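Home | Course Plan | Handouts | Room Rules | Contact

Handout 4: Setting and Clearing the Instrument Tray

In this unit we work with the small steel tray. The Katene room has 20 places, and each place has its own tray and its own cloth. Please spread the cloth first and put the tray on it after. On the bare bench the tray slides and makes noise.

Scissors are laid with the points away from you and the rings close to your hand. Long flat instruments go next to them, in the same direction. Do not put one instrument on top of another.

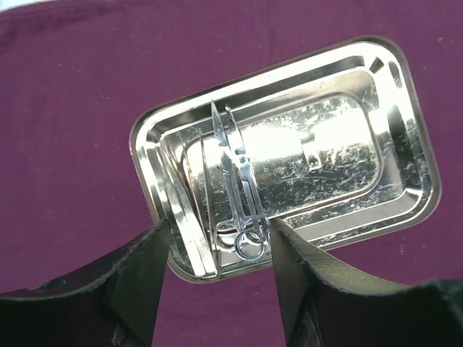
Fingerprints on polished steel are easy to see under strong light, so hold the tray only by the rim. When the exercise is finished, wipe the floor of the tray with a soft cloth, then the sloping walls, and the rim at the end. Fine scuffs do not come out and you should not rub them.

Before you leave, write your tray number in the Breta notebook. If something is missing, tell the teacher the same day.

For next time: read the Pemis booklet, the chapter on storage, and bring your own cloth.

Pemis Course Office, Room 184 | Back to top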